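4. What the register entries leave out

I should say at the start of this section that I came to property registers by accident. I had been reading the public bulletins put out by the small police office at Forna for a different chapter, one on how thefts get announced, and I kept noticing that the bulletins stopped at the good bit. A trailer is found behind a barn, somebody is charged, and that's your lot. What happens to the trailer? Where does it sit, who writes it down, and how does the owner get it back? So I asked, and the office very kindly let me loose on the registers themselves for a season, from the back end of one October to the following spring.

4.1 Two offices, two habits

Forna and Jindis are neighbouring districts and they share a holding yard at Grestard, so you'd expect their paperwork to look alike. It doesn't. Forna writes up recovered goods by the case: one arrest, one entry, everything found at the address listed underneath. Jindis writes them up by the object, so that a single search of a single shed can run to 13 entries, each with its own line for make, colour and marks. Both ways are allowed by the same guidance, and both offices told me (rather firmly!) that theirs was the obvious one.

I used to think the Jindis way was simply better. If your outboard motor has gone missing, you want somebody to be able to look up outboard motors, and in Forna you can't do that without leafing through every case. But the longer I sat with the books the more I came round to Forna's side, at least in part. A case entry keeps things together. When a chainsaw turns up beside a quad bike and both came from farms along the same road, the Forna entry shows you that at a glance, and the Jindis one needs somebody to remember it. I found two pairs of thefts that had been linked in the Forna book, in pencil, well before anyone was charged with either. I can't say the same of Jindis, though I may well have missed something there, as the pages are dense and the handwriting changes mid-shift.

4.2 The search sheet

Behind each register entry there should be a search sheet, filled in at the address. Most of what I have to say in this paper rests on these sheets, so a word on what they're like. They are one side of paper. There is a box for the address, a box for the grounds, and then a big open space headed "Found at", in which officers write more or less what they please. Some draw a little plan. Some write "garage, left" and leave it there. One officer, whose sheets I came to look forward to, wrote proper sentences with the verbs in.

The trouble is the word "left". Left of what? If you come in by the side door of a garage, left is the workbench, and if you come in by the main door it's the freezer. I went back through the sheets with this one question in mind and found it couldn't be settled for far more of them than I'd hoped. It matters for a dull but real reason. Where a stolen thing was kept – on open show by the door, or under a tarpaulin at the back – tends to come up later, when a person says they had no idea it was there. A sheet that says "left" is no help to either side at that point.

I don't want to sound too hard on the officers here. It is usually late, it is often raining, and the form gives them nothing to hang a description on. When I tried filling one in myself, at home, for my own shed, I managed to lose a lawnmower.

4.3 Naming the fixed things first

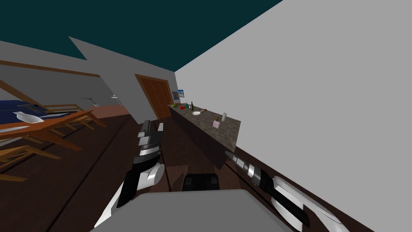

Figure 1. Rendered interior with a double door at the far end, wall lamps and a plank floor.

My own suggestion for the sheet is a small one and costs nothing but a line of print. Before writing where anything was found, the officer names the fixed things in the room, starting with a door, and every later "left" or "behind" is taken from those. In a room like that of Figure 1 the sheet would begin with the brown double door at the end, then the two lamps on the left-hand wall, and an item could then be put down as "under the lamp with the small white shade" and be found again by someone who had never set foot in the place. Lamps can be moved, I know, but people seldom bother, and a door is as good as a signpost. The Jindis sergeants liked this more than the Forna ones did, which surprised me, given how much Forna cares about keeping a case in one piece.

We ran it for 13 weeks at Jindis only, using the old form with a line ruled in by hand at the top. The sheets got longer, as you'd guess, and there was some grumbling about that. They also got easier to read. The vague sort of "left" all but disappeared from the ones where the new line had been filled in, and hung on happily in the ones where it hadn't. I can't claim more than that from a trial of this size, and I had no way of keeping the keener officers from being the ones who filled it in.

4.4 Getting things back

The last stop is the yard at Grestard, where goods wait for their owners under the Tedesco scheme. Tedesco asks an owner for proof in the shape of a receipt, a serial number or a photograph, and then for a description given without sight of the item. That last part is where the registers come back in, and it is also where the Jindis habit of one object to one line really does earn its keep. A clerk with a Jindis entry can check a claim about a scratched mudguard straight away. A clerk with a Forna entry has to walk out to the yard and look, and in February I noticed they put this off until after lunch.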